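Category: Support > Hand Grippers > Faults and Safety

Tasulon hand gripper: slipping fingers and the September pad notice
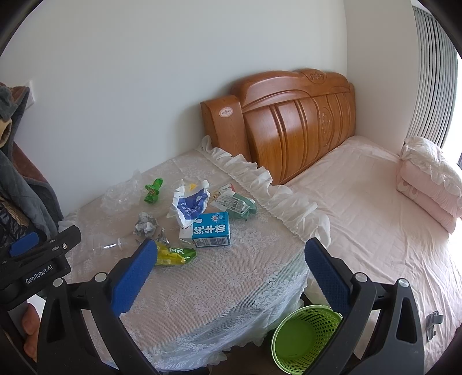
Why does my gripper drop light packaging it used to hold?

The usual cause is a worn finger pad. Wrappers and thin plastic bags need very little force, so a pad that has gone smooth will let them slide while a carton still holds. Check both pads under a bright light and replace them as a pair.

Which units are affected by the notice?

Units with a serial number below 1298. On these the pad adhesive can soften, and the pad creeps towards the fingertip. Remo Tedesco at our Kekport workshop found the fault on 3 returned units.

Can I keep using an affected unit?

No. A loose pad leaves the edge of the finger bare, and it can pinch the skin. Stop work, open the fingers fully and put the tool down before you touch the pads.

How often should pads be changed?

Every 2000 grips, or sooner if one edge lifts. Do not glue a lifted pad back down.

One finger closes later than the other. Is that the same fault?

No, that is a stiff pivot. Clean the pins with a dry cloth and work the fingers open and shut 12 times. If they still close unevenly, send the unit in.

Who do I contact?

Write to Amr Samir at Vorkel support with the serial number and a short note of what happened. Replacement pads for affected units are free.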